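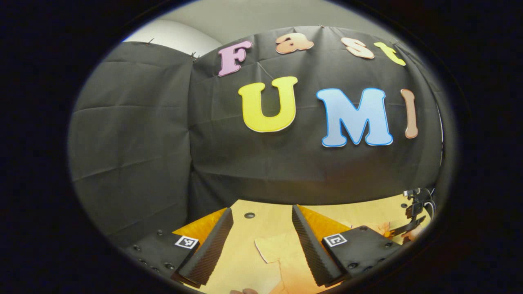 4. Hanging the fabric backdrop and mounting letters

This section covers the hanging of a black fabric backdrop behind a demonstration table and the mounting of foam letters on it. It applies to corner bays and to straight walls. The table should already be in its final position, as set out in section 3.

4.1 Before starting

Check that the following are at hand:
Main fabric panel and, for a corner bay, one side panel
Metal pins
Foam letters for the approved wording
Double-sided mounting strips
Step stool and tape measure

Caution: Do not stand on the table. Its top is not rated as a working platform.

4.2 Hanging the panels

1. Unfold both panels and shake them out. Light creases are acceptable. Heavy fold lines should be steamed out before hanging, never on the wall.

2. Hold the main panel against the rear wall so that its lower edge falls behind the tabletop. The fabric need not reach the ceiling – a strip of bare wall above it is permitted.

3. Pin the top edge of the main panel, beginning at the end nearest the corner. Push each pin fully home.

4. Hang the side panel so that it meets the main panel in a vertical seam. Place one pin near its outer top corner. A slight angle in the side panel is normal and does not need correction.

5. Draw the fabric down gently and release it. If the top edge sags, add a pin at the lowest point.

Note: Three pins are sufficient for the standard fabric. The heavier Quiroga cloth requires more, as stated on its packing slip.

4.3 Mounting the letters

1. Lay the letters face up on the table in reading order. For two-row wording such as “Fast UMI”, the larger letters form the lower row.

2. Mark the center of the lower row on the fabric with tailor's chalk.

3. Fix the lower row first, working outward from the center. Press each letter for a slow count of three.

4. Fix the upper row, leaving a gap of at least 183 mm between the top of these letters and the upper edge of the fabric.

5. Step back to the front of the bay and check spacing. Colors may be mixed freely within a word.

Caution: Peel letters away from the side, not from the top. Pulling downward may bring the backdrop off its pins.

4.4 Table surface

Keep the cable grommet near the rear edge clear of fabric at all times. Sheets of paper or card used during a session may be laid flat on the tabletop, but should not cover the grommet.

Replacement pins and letters are ordered from Pimcombe under part number 238. Questions concerning approved wording should be addressed to Smaranda Roman, Display Services.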